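Notes for the folding and storage talk, Bettencourt library, downstairs room
October 19, 2021

Say hi, wait for the back row to stop moving chairs, then go straight into the closet story. I had 12 coats in a hall closet built for maybe five, and every April I shoved them all in a bin and sat on the lid. (Pause, people usually own up to this one!)

Then puffers. Everybody wants to know about puffers. Spread something soft down first, a bed or a couch with a blanket on it is great, and lay the jacket out before you do anything else. Empty the pockets. I once packed a Broline coat away with half a granola bar in it and I'm still mad about that.

Sleeves come in across the body, one and then the other, and you smooth them with your flat hand, going along the channels. Don't press hard. You want the air to wander out by itself, so go slow and talk to the group while you do it. Mine is the cream quilted one with the little round snaps, and I do it on the purple plush blanket. 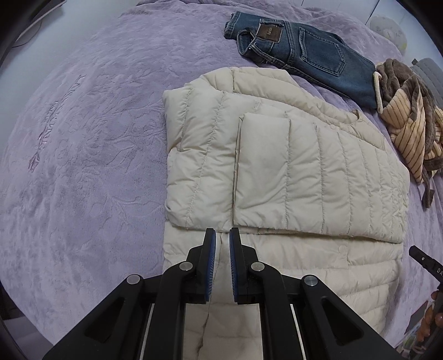
At the Sultari evening a woman near the front asked why I don't just use vacuum bags, seeing as she gets her whole family's winter stuff under one bed that way. She said hers had come out fine for years, a bit flat for a day or so, and she wasn't about to give up the space.

Fair enough, and say so. I tried the bags too and my old down coat came out looking like a pancake and stayed that way. If you love your bags, take things out early and give them a good long shake. I like a roomy cotton sack, folded loosely, nothing heavy on top.

Light colors: check the collar and cuffs before storing. Makeup and sunscreen marks set over the summer, and on cream you'll see every one. Spot clean, dry it all the way through, then fold.

Hand around the Plirkano sacks here, the big one and the medium. Remember to get them back this time!

If there are 9 minutes left, do the scarf roll. If not, skip to questions and put the kettle on.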